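Fruit and Keeping, Session 4: Why fruit goes on ripening in the bowl
Notes to go with the talk, Gertraud Wallner

Hello again! A few of you asked me to write down the part I rushed through last time, so I'm starting there and we'll get to storage after the break.

Fruit is alive when you buy it. It has been picked, sure, but its cells are still breathing – taking in oxygen, using up sugar, giving off carbon dioxide and a bit of warmth. Every way of keeping fruit that I know of comes down to slowing that breathing without stopping it altogether. Stop it and you get those sad brown patches and a smell like old wine.

Now for the big split, and please put a star next to it. Some fruits get a burst of ripening after harvest, driven by a gas called ethylene. Bananas, mangoes, pears, apples, peaches and avocados all do it. The others (oranges, lemons, grapes, cherries, strawberries) don't. An orange is as sweet as it will ever be on the day it comes off the tree.
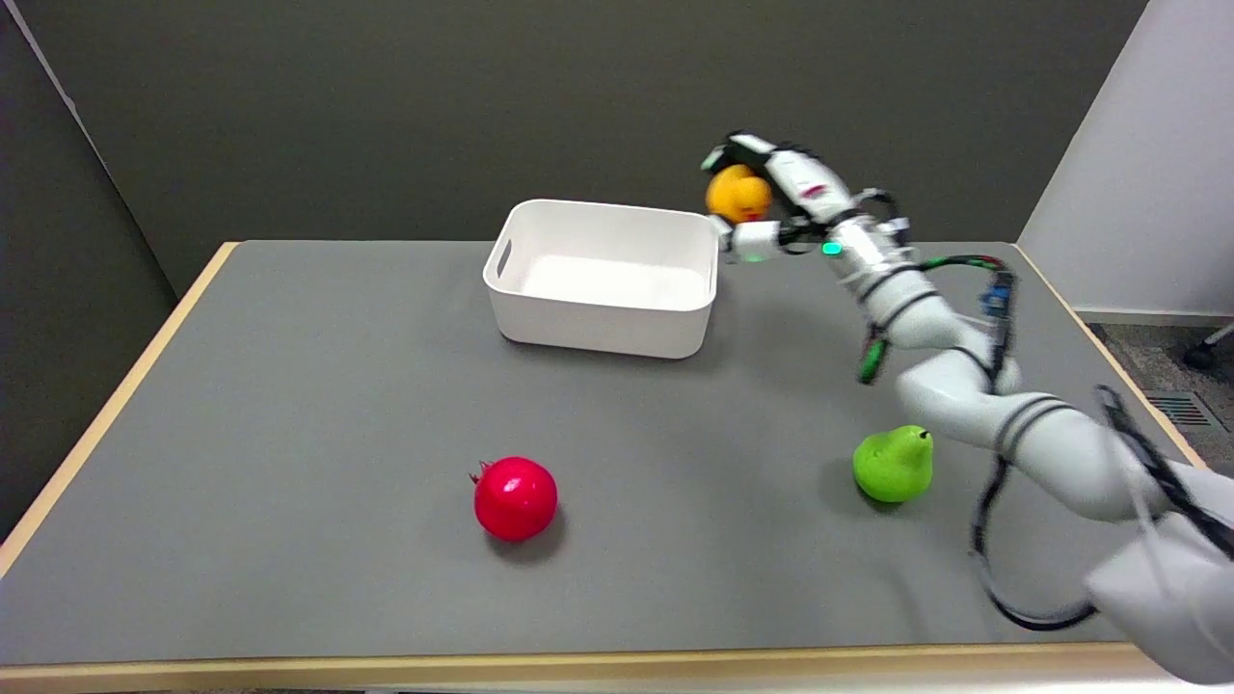 Why does a banana in a paper bag speed up a hard pear?
The banana gives off ethylene, the bag holds the gas close, and the pear reacts by ripening and making more ethylene of its own.

I tried this at home in July with pears from the Purkari orchard, and the bagged ones were ready well before the ones on my windowsill. My kitchen was hot, so don't take that as science!

On temperature: most mangoes do badly if they go into the fridge while they're still hard. They get pitted skin and never soften properly. Let them ripen on the counter first, somewhere below 80 degrees if you can manage it, and chill them afterward. Oranges are much easier. The fridge suits them fine, and a mesh bag beats a sealed plastic one, where damp collects and mold gets going.

For next time, read pages 50 to 58 in the Ollambridge booklet and bring one piece of fruit you'd call underripe. The reading copy is in room 136 if you've lost yours.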